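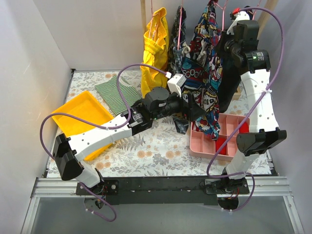

Comic print on floral paper. I would wear it.

August 2023

I was going to write about the garden this month, but the garden died, so we're doing wallpaper.

Longtime readers (hello, Eero) will remember that we moved into the house in Nornden last November, in sleet, with a van that smelled of onions. I described the house at the time as "full of character." I was tired and wanted to like it. The character is mostly wallpaper. The previous owner, a Mrs. Marchand, lived here for 31 years and as far as I can tell spent all of them within reach of a paste brush.

The hall is stripes. The dining room is pheasants. The bathroom is a sort of shell and rope business that has peeled away over the tub and hangs there like a tongue. The back bedroom, where I work, is roses. Big ones, the size of a salad plate, in a pink I have only otherwise seen on canned ham. They go up one wall, across the ceiling, and down the other side. She papered the light switch. She papered the inside of the closet, including the shelf.

My plan was to strip everything by spring. I'd like that noted, because I had a spreadsheet.

I grew up in a house with white walls. My mother painted them every few years in a color called something like Oatmeal Whisper or Quiet Linen, and every few years they came out white. I moved from there to a dorm (white), a series of apartments (landlord white, which is white with hairs in it), and then to the condo, which we painted ourselves, after bringing home 14 sample pots and arguing over them for a month. White. I thought of this as having taste. I thought of pattern as something that happened to other people, like timeshares.

So I rented a steamer in January and started in the back bedroom, on the theory that if I was going to sit and work in there all day I should deal with the ham roses first. Anyone who has stripped wallpaper knows what came next. Under the roses were ferns. Under the ferns was a trellis with some kind of bird on it, brown, looking over its shoulder as if it owed somebody money. Under the bird was green paint, and under the green paint was a chunk of plaster that came off in my hand and kept coming.

I stopped there. The hole is still behind the filing cabinet.

Stelios Michailidis came over to look at it. He did plastering for years before his knees went, and he stood in front of my hole for a long time and said the paper was probably holding up the wall. I laughed. He did not. He then gave me a price for replastering the room, and I asked him if he wanted some coffee, and we talked about his daughter's wedding.

That was how the roses got to stay. I told everyone it was temporary. I moved the desk so that I faced the window, and I hung a large gray calendar over the worst of it, and for a while I felt like a person camping in somebody else's head.

Then, in March or so, I had the flu, and spent most of a week on the daybed in there because I wasn't allowed in the bedroom with healthy people. When you're sick and have nothing to look at but wallpaper, you look at it. I found the repeat. I found the places where Mrs. Marchand had lost her patience and just lopped a rose in half at the corner. By the window there's a strip that's upside down. All the roses are falling on their heads, top to bottom, and she must have seen it the minute she stepped back, and she left it. I lay there with a fever feeling enormous affection for this woman.

I took the calendar down when I was better. I'd like to claim a change of heart, but it was also a calendar for the previous year.

Since then I've been reading about wallpaper, which is a thing I do now instead of having hobbies. The library here has a shelf and a half of decorating books, mostly old, and the old ones are fearless. They'll put a plaid couch against a wall of tulips and stick a cat on it. The newer ones are nervous. They let you have one wall, the "feature wall," as though pattern were a large dog that could be managed if you kept it to one part of the house. And there's always a paragraph about resale. Every decorating book written in my adult life seems to be addressed to the person who will buy the place after me. I have spent a lot of money on paint for that person. I don't believe they ever sent a card.

Fotini Tsolakis, who has the framing shop and opinions, told me that the trouble with mixing patterns is that people do it halfway. Two patterns look like a mistake. After that it starts to look like you meant it. She was wearing a zigzag cardigan over a blouse with lemons on it when she said this, and she looked terrific, so I went home and got out the curtains.

The curtains are from my aunt, Fotini Lazaridis (yes, there are two Fotinis, please keep up), who mailed them to me when she heard about the windows. They're orange and brown with a pattern of what she says are artichokes. They had been in my closet, on the papered shelf, because I couldn't picture a room they'd go in. It took me most of an afternoon to hang them, given that nothing in this house is level and the rod came with 3 screws, one of which was for something else. Then I stood in the doorway.

It was a lot. I won't pretend it wasn't a lot. My husband looked in and said "Oh," and then, after some thought, "Oh" again. But in the evening, with the lamp on, the artichokes calm down and the roses go a bit darker, and the room feels like the inside of a candy tin. I got more done that week than I had since we moved. I can't prove it was the curtains.

It has spread, I'm sorry to say. I bought a checked rug. I bought a shirt with parrots on it, at full price, as an adult. I've started noticing how much of what I own is gray, and how it all got that way through a long string of sensible decisions, each of them made by me, in a store, holding up the nice blue one and the gray one and going home with the gray one because it would go with things. It does go with things. It goes with the other gray things.

The only person really opposed is Sizwe Potgieter next door, who is converting his upstairs and has gone in for what he calls a restful palette. He brought over a paint chart to help me. We had a good hour with it. He believes the eye needs somewhere to land, and I see his point, and when he turned to leave he walked into the pheasants with his whole face, because the dining room door is papered too and he couldn't find the edge of it.

I've left the bathroom for last, because the bathroom can't be saved. Even I can see that. The shells have mold behind them, and the tongue over the tub has started touching people. I've ordered samples. The shop let me have 7 before they started charging, and they're taped up over the sink, where the steam is slowly making the choice for me. Two have already come down. I'm fond of a green one with frogs. There's also a very tasteful cream one with a faint texture, like a good envelope, which I put in the order out of habit and keep meaning to take off the wall.

Stelios says that if I do the frogs, I should size the walls first and let them dry properly, and that I should under no circumstances do the ceiling. I've asked him to come by and hold the ladder.

Next month, the garden, if anything comes back. Something has come up by the fence that might be a squash. Eero Juntunen wrote in after the last post to say that it sounded like a weed, and to ask about the onion smell in the van. We never found out, Eero. We did get the deposit back.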